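12 de septiembre de 2021

Llevo todo el verano peleándome con la mermelada de naranja amarga y por fin tengo algo que contar. La receta la saqué de un cuadernillo que compré en Lerkwood, de esos grapados, con manchas de otro dueño, y pide una barbaridad de azúcar. La primera tanda me salió como caramelo de farmacia. La segunda la bajé a 528 gramos por kilo de fruta y ya era otra cosa – más turbia, eso sí, pero con sabor a piel de verdad.

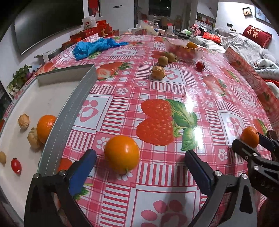
Arnardóttir me escribió que con tan poco azúcar no dura ni hasta noviembre, que ella no baja de los 700 y que las pepitas van siempre en una gasa, toda la noche en remojo. Lo de las pepitas se lo compro (¡cuaja muchísimo mejor!). Lo del azúcar, no. En mi casa un bote no llega a noviembre ni escondido detrás de las lentejas.

Eso sí, con la mandarina no he podido. Queda dulzona y sosa, y la piel se deshace enseguida. Le eché 100 mililitros de zumo de limón y mejoró algo, pero sigo sin convencerme.

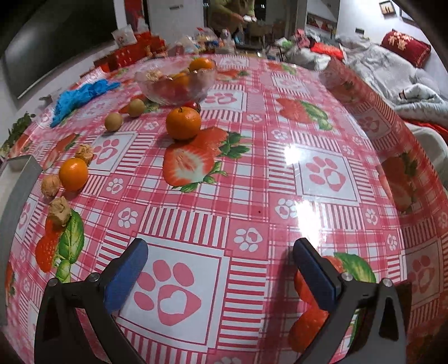
*Club de Conservas Ristine · cuaderno de socios*

Para la próxima quiero probar con pomelo y jengibre, cortando la piel bien fina y cociéndola 2 veces para quitarle el amargor. Si alguien tiene una proporción que le funcione, que me la deje en los comentarios, que ya tengo los botes hervidos.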